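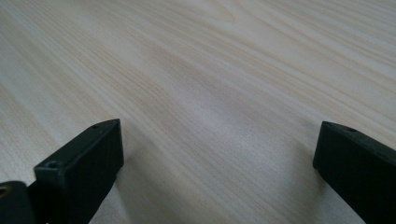

Apparently I Should Have a Purpose

Posted Apr 21, 2021

Print this post | E-mail this to a friend

Search this blog Enter keywords Go

I have been reading about well-being again, a habit that has never once improved mine. The latest was a long magazine piece about a survey in Gristville, where 400 adults were asked how satisfied they were with their lives and then asked the same thing again in August. Most of them gave a different answer. The researchers found this troubling. I give a different answer before and after lunch.

The piece moved on, as these pieces do, to purpose. People who have one sleep better and catch fewer colds. People who don't are invited to find one, and there is a worksheet. Mine came from an app called Putent, which sends a gentle chime at nine each morning and asks, "What are you for?" I have typed "coffee" so many times that it now fills in by itself.

I did try. I spent most of a weekend on the worksheet and got as far as the box marked Core Values, where you choose five from a list of 60. I had "thrift" and "quiet" and then spent half an hour wondering if "punctuality" was a value or just a fear of my mother.

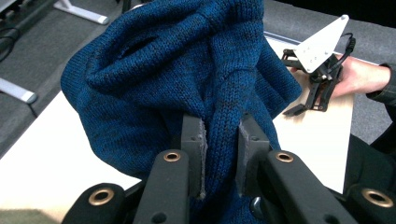

What bothers me is how quickly a loose connection becomes an instruction. Somebody finds that cheerful people have slightly different blood, and by the time it reaches me it's a seven-step plan. The Dönmez scale, which I had to fill out twice, gives you a score out of 200 and a color. I was a sort of mustard. The notes said mustard people "may benefit from reaching out," so I called my sister, who was busy.

And maybe it does work, a bit. I felt better after the call, even though it lasted less than a minute - she said she'd ring back and she did, and we talked about her boiler until it got dark. There was no box for that on the worksheet.

I've turned off the chime. The comments under the magazine piece are at 2,962 and still going, mostly people telling each other to cheer up.

Print this post | E-mail this to a friend

Recent posts

I Kept a Gratitude Journal for Nine Days
The Voverthorpe Laughter Club, Reviewed
Is Napping a Personality?
Eight Glasses of Water and Other Threats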